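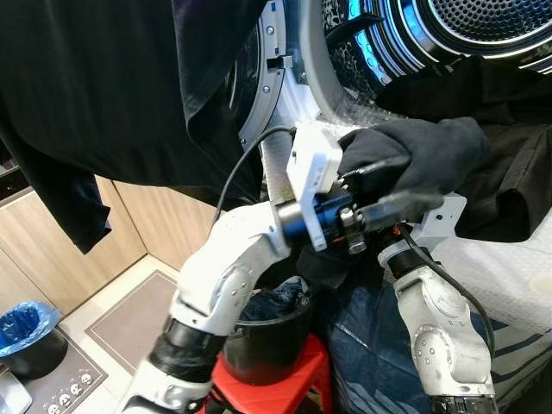 Slide 1: a black garment at the mouth of the drum.

Speaker notes, 19th February. Talk: What the Label Means and Why You Ignore It.

Say hello. Thank Iraís Ocampo for the invitation and for the microphone. Leave this slide up until people have found seats.

Start with the show of hands. Who read a care label before their last wash? Wait. Ask again, and mention that lying to a room full of textile people is a brave choice. Expect three hands, one of them Gumaro's.

SLIDE 2 — The little tub
The tub is the wash, the triangle is bleach, the square is drying, the iron is an iron. The circle is for professional cleaning and most people take it for decoration. Don't go through every dot and bar. I did in December at Galtitz and lost the back row before the triangle.

SLIDE 3 — A maximum, not an order
The number in the tub is the hottest the garment should be washed. A 40 label will put up with a cooler wash perfectly well. Pause here, as somebody always looks betrayed.
The bar under the tub means go gently. Two bars, gentler still. Joke about two bars and my mother-in-law only if the room is warm.

SLIDE 4 — Black clothes
My favourite subject, so watch the clock. Black goes grey for two reasons: dye leaves, and the surface gets rubbed up into fuzz that scatters the light. People blame the first and buy special detergent. The second is helped by turning things inside out, which costs nothing and so has no advertising budget.
Pass round Sarahí Mendoza's two T-shirts. Get them back this time.

SLIDE 5 — The Vokside survey
2772 replies from 4000 forms, which Azucena Zepeda says is very good and I say is what happens when you offer a free tote bag. Most common reason for cutting the label out: it itches. Second: "didn't know it was for anything".
If asked about the 13 who iron their socks, I have no further information.

SLIDE 6 — What I'd change
Bigger type. Softer tape. One label where we now sew in a small paperback. Jurić tried printing straight on to the cloth and it washed off — read that sentence slowly.

Questions. Anayeli Medrano has the second microphone. If wool comes up, send it to her.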